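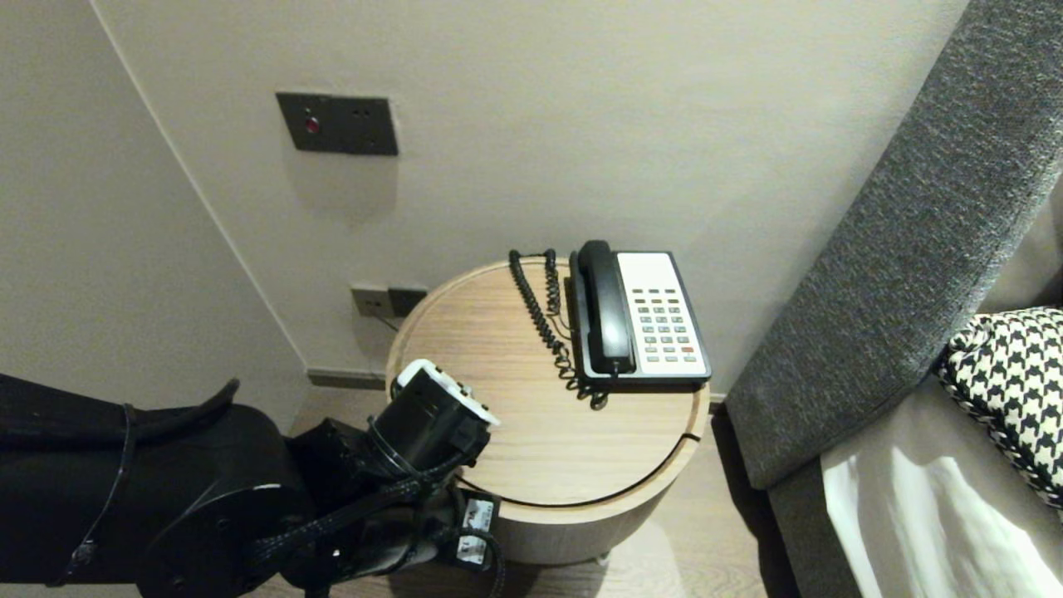
The Zavix tip at the phone table, second night.

Home Stories Essays Submit Archive About
Search this site Go

THE HANDSET

Three grippers and a week to pick one. That was the job. Eun-seong had written it on the back of a parts invoice and stuck it to the fridge, because the apartment they were testing in had a fridge, and a sofa, and a phone, and she was tired of hearing people say the lab bench was not a home.

Rultodska paid for the apartment. Rultodska wanted the arm to do one thing by Friday. Pick up a telephone.

"Who has a telephone," Dehua said.

"Old people. Their customers."

"My grandmother has a cell."

"Your grandmother isn't buying it."

He ran the Arkano first. Two flat fingers, rubber pads, strong as a vise. It went down on the handset and closed and lifted, and the whole phone came up with it, base and all, six inches off the wood, then dropped. Loud. The downstairs neighbor knocked on something with something.

"Less force," Eun-seong said.

Less force. Handset slid. Less than that, nothing. Between the two there was a number that worked and it worked until about lunch, then the pads picked up dust or the handset picked up fingerprints or the sun came around, who knows. 20 tries. 9 good ones. She put it in the sheet and didn't say anything.

The Gowda was soft. Three silicone fingers that filled with air, a little pump behind the shoulder going tick tick tick. Dehua loved it. He'd loved it since the demo, he had let it hold his ear. It folded itself around the handset like it was sorry for it and brought it up clean, first try, and he shouted, and she wrote down a one, and then the coiled cord pulled tight and the fingers just – let go. Opened. As if someone had asked politely.

"It's the cord," he said.

"There's always going to be a cord."

"We could get a longer cord."

"Dehua."

"I'm saying."

So, the cord. It took up all of Tuesday. The camera didn't see it as a thing, it saw it as a lot of small black things, and the planner went around some of them and through the others. Every time the handset came up the cord did something new. Dehua started to draw the tangles in his notebook. By evening he had two pages of them and thought he could see a family resemblence.

Edmund Makowska called at six from Rultodska. He always called at six. He was in his car.

"Are we picking up?"

"Sometimes," Eun-seong said.

"What's sometimes? Is that a percent?"

"It will be."

"I've got Harish Reddy asking me for a percent. I've got a video slot. I don't need it to be smart, I need it to pick up a phone and hold it near a face."

"Whose face?"

Traffic. A blinker. "Nobody's said anything to me about a face," he said, and then he'd lost her, or said he had.

Dehua went home. She stayed. The third one was still in its case, the Zavix, the cheap one, white and black, the one they'd only taken to make the list three long. It came with a sheet of paper folded in four. On the sheet in pen somebody at the factory had written A. Sundaram checked, and a tick.

She bolted it on. Took twenty minutes because one thread was bad. Ran the cable down the arm, tied it, cut the ties, tied it again. Homed it. Sat down on the sofa with the laptop on her knees and the houndstooth cushion in her back and sent it out to hover over the table.

It hovered.

Ugly little tip. No feel at all in it, no force sensor, just a motor current you could read if you were patient. She read it. 701 at rest. She had no idea what the units were. The sheet didn't say.

She closed it on air. 701, then up, then 701. Closed it on a pen. Closed it on her own finger, which you're not supposed to do, and it pinched and let off and pinched again, lighter, looking for the bottom of her. She hadn't told it to do that. She looked in the config and somebody had, Aishwarya Sundaram, there was a comment line with the whole name. Settle before lift. Wait for the object to finish moving. Do not hurry this.

All week they'd been hurrying it. Grab, lift, grab, lift. Edmund had a video slot.

She set the wait to a thousand milliseconds, the whole fat second, typed it into the sheet the way she typed everything, 1,000, with the comma. Ran it.

Down. Close. Wait. The cord swung a little from the touch and stopped. Up.

The handset came out of the cradle and hung there with the cord hanging off it, and she could hear the dial tone. She hadn't known the line was live. All those tries, and Dehua shouting and the pump ticking, and she'd never once heard it.

She should of logged it. She sat there instead. Her mother used to call at this time on Sundays, on a phone not that different, and say are you eating, and Eun-seong would hold the thing between her ear and her shoulder and keep on soldering and say yes, yes, I have to go. In December that year the calls had gone to every other week and she had been – relieved, sort of. Had more time.

The tone ran out and turned into the fast beeping, the off-the-hook noise. The arm kept holding. It would've held all night.

She got up and stood next to it and put her ear by the handset, bent over, one hand on the table. It didn't move toward her and it didn't move away. Current steady.

"Yes," she said. "I'm eating."

Then she sent it home, handset down, it missed the cradle by a finger's width and she fixed it with her hand. Wrote: Zavix, one of one. Placement poor. Wrote: try the wait on the other two, not fair otherwise. Crossed out not fair otherwise. Put it back.

Her cell was under the cushion. It was late there. No, early. She counted on her fingers and got it wrong and counted again.

In the morning Dehua found the sheet and the arm parked and the Gowda already bolted back on with the wait set, and forty minutes on the laptop with nothing run at all.

"Did it crash?" he said.

"No. I was on the phone."

He looked at the phone.

"Mine," she said. "Start the pump."

More stories
The Elevator Inspector
Salt for the Driveway
What Lorna Kept in the Trunk
Two Buses to Fairmont
Night Shift at the Ice Plant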